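Pedley introduces the Ostow adjustable dumbbell set for small home gyms

PEDLEY, April 2022 — Pedley, a maker of fitness equipment for the home, announces the Ostow, a new adjustable dumbbell set made for people who train in a bedroom, a hallway or a corner of the garage. The set goes on sale in July through the company's own web shop and at 11 partner stores.

The Ostow is built on an old and well-known principle. Each handle is a chrome bar with a spiral thread, and the round black plates go on the bar and are held in their place by a screw collar. The user takes plates off or puts more plates on, depending on the exercise of the day. There is no dial, no battery and no application to install.

"We received many letters from customers who bought a modern dial dumbbell and later could not find the spare part for it," said Citlali Robles, product manager at Pedley. "With a threaded bar the customer understands the whole product in one minute. If a collar is lost, we send a new collar. I have used the same type of bar since I was a student and I still like how it feels to turn the collar until it stops."

Every set contains 2 handles, 4 collars and a printed exercise guide. Plates are sold together with the set or separately, so a beginner can start light and buy more later. The thread runs along the handle on both sides of the grip, and plates with a central hub can be combined in different order. Pedley recommends to load both ends with the same weight and to check the collars before each series of repetitions.

Many hours of the development went to the changing of plates. In the first version the collar needed too many turns, and people in the home trial said that they lost the rhythm of the workout. The company invited 253 households to this trial. After their comments the thread was made steeper and the rubber ring inside the collar was made softer. The second version was given back to the same households, and their remarks about the grip were also used for the final product.

The Ostow can be stored in the Pirihi rack, a low stand that Pedley sells already for kettlebells. The rack fits under a standard bench — the plates stand upright in it and the handles lie in front. A floor mat under the name Dralix will follow later for customers in apartments, who often ask how to protect the floor and keep peace with the neighbors below.

Orders placed before the start of sales will be sent in the first week of July. Stores that wish to carry the Ostow can ask for a dealer price list and a sample handle with plates.

About Pedley
Pedley designs and sells weights, benches and storage for training at home. The company offers spare parts for all its current products.

Press contact
Citlali Robles, Product Manager, Pedley
Photos for print are available on request.

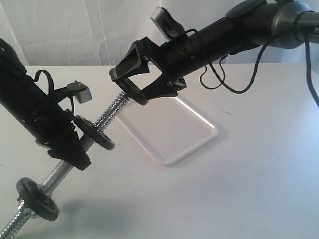 Threaded chrome dumbbell bar with two black weight plates.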